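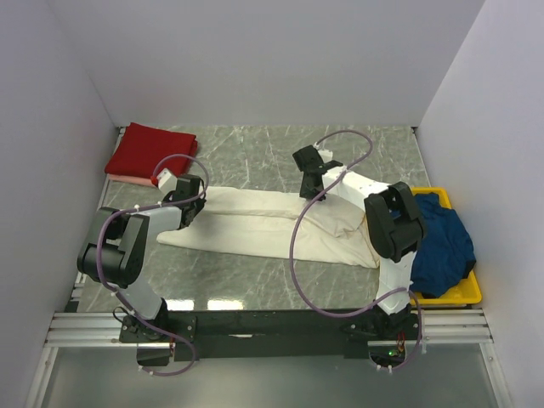 Chapter 6
Folding and Storing Household Linen

Most books on housekeeping will tell you that there is one right way to fold a length of cloth. They rarely agree on what it is. Ask in the linen room of any large hotel and you will hear that thirds are correct; ask in a hospital laundry and you may be told that only halves will do. Both rooms turn out tidy shelves, so it's fair to wonder how much of the rule is habit.

This chapter takes a doubtful view of such rules. Some of them hold up when you test them. Others seem to have been copied from one manual to the next since our grandmothers' day, and a few make the job slower for no gain that anyone has measured.

Take the advice to iron every fold. The Milside trial, run by Abimbola Ogunleye over a January intake of students at Nurnthorpe, compared 40 tablecloths folded by hand with 40 that were pressed at each crease. After a month on the shelf, the pressed cloths had sharper lines, as you'd expect. They also took longer to lie flat on a table, and the creases were harder to get out. The students had been taught for years that pressing "protects" the cloth - from what, the manual did not say.

The usual claims about colour deserve the same treatment. Cream and white cottons are said to yellow along a fold if left too long, and refolding on a new line is the standard cure. Yellowing does happen. Whether the fold causes it, or poor rinsing and a damp cupboard, is much less clear, and we return to this in section 6.4.

What does matter, in our view, is the first fold. A long cloth whose top edge is turned down crooked will carry that error through every layer after it, and the hems will never meet at the corners. Correcting it early takes about 30 seconds. Correcting it at the end means starting over - a point on which Jintana Boonchu and Uchenna Lawal, who disagree on nearly everything else in this chapter, are of one mind.

Before reading on, fold a tablecloth the way you were taught at home and write down each step. Keep the notes. You will need them for the exercise in section 6.2.

Related chapters
Chapter 4: Washing and Rinsing
Chapter 5: Drying Indoors
Chapter 7: Cupboards, Shelves and Damp
Chapter 9: Mending Hems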